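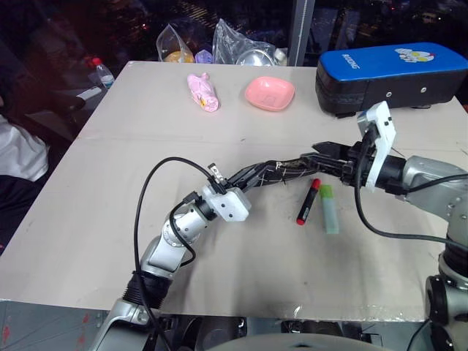 하객 문화 이야기, 이번 호도 이어서 갑니다. 마감이 코앞이라 두서없어요. 양해 부탁.

지난 호에 폐백 절값 얘기 썼더니 메일이 꽤 왔어요. 그중 제일 많은 질문. 국제결혼인데 예식을 두 번 해야 하나요? 답부터 쓰면, 법으로는 한 번도 안 해도 됩니다. 혼인신고가 혼인이고 예식은 예식. 근데 집안 어른들 마음은 법이랑 따로 가죠. 그래서 이번에는 두 번 치른 부부 얘기를 중심으로 써볼게요.

주인공은 우리 모임 회원 Hok-lam Yeh 씨 부부. 남편 쪽은 광둥식, 아내 쪽은 경북 안동. 6월에 한국에서 한 번 했고, 두 번째가 9월 14일이었어요. 장소는 Hatar라는 작은 연회장. 첫 번째 예식은 166명, 두 번째는 51명. 같은 부부인데 분위기가 완전히 달랐다고.

한국 쪽부터. 예식장 본식이 30분. 이게 남편 쪽 가족한테는 충격이었나 봐요. 시어머니가 앉자마자 끝난 줄 아셨다고. 밥은 뷔페, 다른 층. 신랑신부가 한복으로 갈아입고 테이블마다 인사 도는데 그때 이미 절반은 가고 없음. 서운해하실 일은 아닌데 미리 말씀을 안 드려서 좀 서운해하셨대요. 이건 진짜 미리 알려드리세요. 식순표 번역해서 한 장씩 드리면 제일 좋고요. 축의금 받는 테이블도 설명이 필요해요. 입구에서 봉투 받고 이름 적고 식권 나눠주는 거, 처음 보는 분들은 입장료 내는 줄 아십니다.

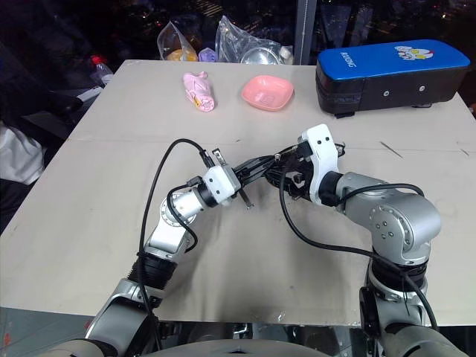
봉투 색깔 문제도 있어요. 한국은 흰 봉투. 광둥 쪽 어른들한테 흰 봉투는 조의금 쪽에 가깝고, 경사에는 빨간 봉투를 쓰죠. Yeh 씨네는 접수대에 빨간 봉투를 따로 갖다 놨고 남편 쪽 손님은 그걸 썼대요. 반대로 두 번째 예식 때는 한국 친척들이 흰 봉투를 가져와서 입구에서 급하게 바꿔 넣는 소동이 있었다네요. 금액도 그래요. 한국은 3, 5, 7, 10만원 이렇게 가는데 저쪽은 짝수를 좋아하고 4가 들어가면 곤란하고. 애매하면 그 집 형제자매한테 물어보는게 제일 빨라요. 당사자한테 묻지 마시고. 바빠서 답장 못합니다.

두 번째 예식은 차 대접이 중심. 신랑신부가 무릎 꿇고 어른들께 차를 올리고, 어른들은 한 모금 드신 다음 봉투나 금붙이를 주심. 순서가 중요해요. 신랑 쪽 먼저, 항렬 높은 분부터. 안동 장인어른이 이걸 보시고 폐백이랑 똑같네 하셨답니다. 그 다음부터는 분위기 좋았다고. 대추는 양쪽 다 나왔어요. 의미도 비슷하고. 한국은 던져서 치마폭에 받고 저쪽은 단 국물에 넣어 드시고.

아침에 신부 데리러 가는 절차도 했대요. 신랑 친구들이 문 앞에서 들러리들한테 막히는 그거. 신부 사촌들이 문제를 냈는데 한국어로만 내서 5번 연속 오답. 결국 팔굽혀펴기로 통과. 함진아비 기억하시는 분들은 아 그거네 하실 듯. 요즘 한국에서는 거의 못보죠, 아파트 민원 때문에라도.
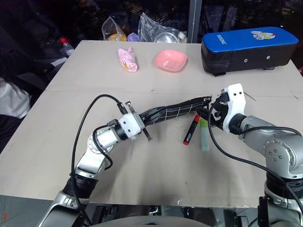
검은색 접이식 우산과 두 그리퍼.

옷 얘기 조금. 두 번째 날 신부는 빨간 군괘를 입었어요. 대여는 Pešek 드레스숍에서. 가봉 두 번 포함이었고, 자수가 많아서 무겁답니다. 앉는 연습 하고 가시래요. 한국 하객분들은 한복 입고 가도 되냐고 많이 물으시는데 됩니다. 다만 신부가 빨간색이면 진한 빨강 치마는 피하시고. 남편 쪽 이모님들이 한복을 너무 좋아하셔서 사진을 계속 찍자고 하셨다고 하네요. 노리개 하나는 선물로 드리고 왔답니다. 저라도 드렸을듯.

음식. 한국식은 뷔페니까 패스. 저쪽은 코스가 길어요. 생선은 통으로 나오고, 마지막쯤에 국수랑 볶음밥. 배부르다고 중간에 일어나면 실례라서 처음부터 조금씩 드세요. 건배하러 테이블 도는 건 한국이랑 비슷합니다. 여긴 하객들이 안 가고 다 앉아 있다는 게 차이.

비용은 양쪽 집이 각자 나라 것만 내기로 했답니다. 깔끔하죠. 축의금도 각자. 단, 두 번 다 오는 친척은 한 번만 받기로 미리 정했대요. 이 부분 합의 안 해서 나중에 싸우는 집 봤습니다. 꼭 먼저 정하세요. 엑셀 한 장이면 돼요. 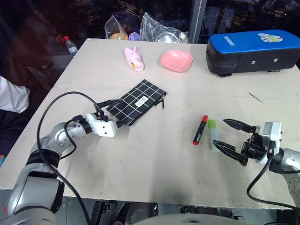
사회 통역은 Rernach라는 통역 에이전시에 맡겼어요. 순차통역이라 시간이 두 배로 늘어나는 걸 계산 못해서 축사 하나가 통째로 빠졌다고. 축사 하시려던 고모부가 저녁 내내 말씀이 없으셨답니다. 원고를 미리 받아서 화면에 자막으로 띄우는 쪽을 추천하던데, 이건 저도 동의. 농담은 번역 안 되는 거 많으니까 통역사랑 한번 맞춰보시고요. 사자성어 축사도 주의. 양쪽이 같은 한자를 쓰는데 어감이 다른 경우가 꽤 있어요.

날짜 잡기. 양쪽 다 택일을 봅니다. 안동에서 받은 길일이 저쪽 달력으로는 별로인 날이었고 반대도 마찬가지. 그래서 각자 예식은 각자 길일로. 두 번 하니까 이건 오히려 편했다네요. 한 번만 하실 분들은 후보를 여러 개 받아서 겹치는 날 찾으시면 됩니다. 손 없는 날만 보시는 집이면 훨씬 쉬워요.

서류 질문도 왔는데 이건 나라마다 다 달라서 여기서 답 못드려요. 혼인요건 증명서, 공증, 번역, 순서까지 다 다릅니다. 관할 구청이랑 해당 영사관에 직접 전화. 블로그 글 믿고 가셨다가 두 번 걸음 하신 분들 있어요. 유효기간 있는 서류는 너무 일찍 떼지 마시고.

다음 모임은 Ommont 카페 2층. 시간은 단톡방 공지 보세요. 주제는 명절에 어느 집 먼저 가나, 이거 하자는 분이 많았습니다. 경험담 메일로 보내주시면 익명으로 실어드려요. 길게 안 쓰셔도 되고 사진 없어도 되요. 이번 호에 못 실은 메일 두 통은 다음 호로 넘깁니다. 죄송.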